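4. Simulated Household Tasks

4.1 Environment and Task Definition

All policies were trained in simulation before any transfer to the physical platform was attempted. The training environment, referred to here as Vornley, is a set of furnished apartment interiors in which walls, doors, windows and large appliances are fixed, while tables, chairs and small objects are placed anew at the start of each episode. A placement is rejected if the robot cannot reach the target object from at least one collision-free base position.

The task considered in this section is plate retrieval. The robot starts at a random pose in the room, drives to a table, and must lift a small plate carrying a single food item and bring it to a second surface without losing the item. The task was chosen for its sensitivity to approach direction. A gripper that arrives at a poor angle tends to push the plate or tip it, and either error ends the episode.

Observations consist of one color view from the robot's head and the joint positions of both arms. No depth channel is supplied. The head view is not leveled before it reaches the policy, so that the network receives the same tilt it would meet on the real machine when the neck is turned or the base is moving. Earlier work by our group (Rajput and Geddes) corrected this tilt in a separate step, and small errors in that step were found to carry over into the grasp.

4.2 Data

Demonstrations were collected through the Oria teleoperation interface by three operators. A total of 1317 episodes was recorded. Episodes in which the operator reset the arm by hand, or in which the simulator reported an unstable contact, were removed, and 1185 episodes were kept for training. The final set was fixed in August and was not changed afterward.

Operators were told to use either arm for the grasp and to hold the other arm clear of the table. They were given no further guidance on posture. As a result, the idle arm appears in many different positions across the data, often within the head view. We kept these episodes - the policy has to work with its own arms in sight. Figure 3 shows a head view with the left gripper beside the plate and the right arm raised.
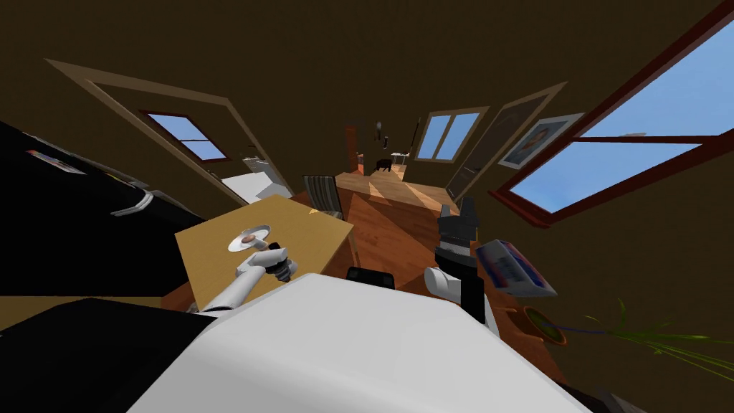
Figure 3. Rendered view in Vornley during plate retrieval. The left gripper is next to the plate and its food item; the right arm points upward. The tabletop appears strongly tilted.

4.3 Training and Comparison

Two policies were trained on the same episodes. The first, the base policy, predicts one action at each control step. The second, called Ding, predicts a short sequence of 20 actions and replans before the sequence is complete. Both use the same image encoder and were trained with the same schedule, and checkpoints were selected on held-out rooms only.

Ding produced smoother approaches and made fewer late corrections near the plate. The base policy often reached a suitable position and then moved back and forth in small steps before closing the gripper, a pattern also reported by Awan and Jatoi for drawer opening. The difference was clearest when the plate lay close to the table edge. With the plate near the center of the table, the two policies behaved much alike.

Both policies had difficulty when the idle arm covered part of the plate. Ding usually waited and then continued along its earlier path, while the base policy was more likely to start a new approach. Neither response was reliable, and we return to this point in Section 6 together with the results from the Skudholm test apartment.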